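Print this page | E-mail this page

Section 4. Setting Up the Three-Bin Sorting Table

Revised 1/19/21

4.1 Place three gray fabric bins side by side on the table, open side up. Staff at the Basport and Volis sites shall use the same order.

4.2 Letter one white card for each bin, in black capitals: BOTTLE, PLASTIC, CAN. Stand the cards at the front.

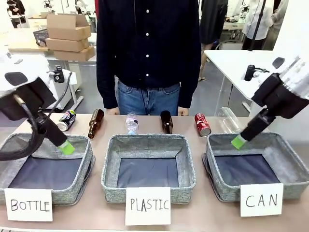 Kiri McKinnon asked whether printed labels may be used instead. They may, provided the wording is unchanged.

4.3 Set the unsorted items along the back of the table. Do not stack them.

4.4 Sort one item at a time. Glass goes under BOTTLE. Clear plastic bottles go under PLASTIC, with or without their caps.

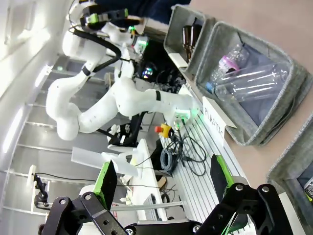 Bins are to be emptied at 17 items or at the close of the shift. Record the total on Form 506.

CAUTION: Remove broken glass with gloves. Do not press down on the contents of a bin.

4.5 Place crushed cans in the CAN bin as they are. Do not attempt to reshape them.

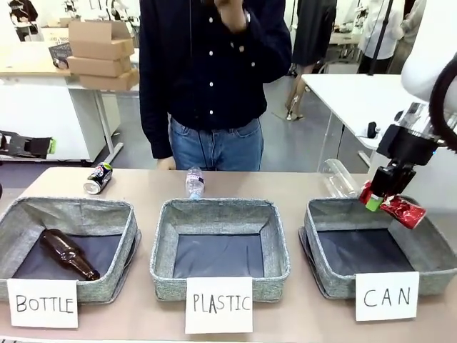

Nikau Quinlan notes that cans with liquid left in them will stain the lining, and recommends draining them over a sink first.

4.6 At the end of the shift, wipe the lining of each bin and return the cards to folder 11.
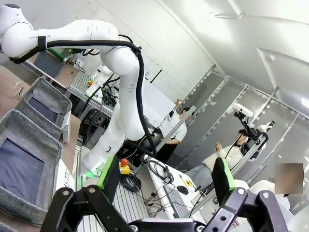

Fig. 4-4. Fabric bins with dark navy lining.

Print this page | E-mail this page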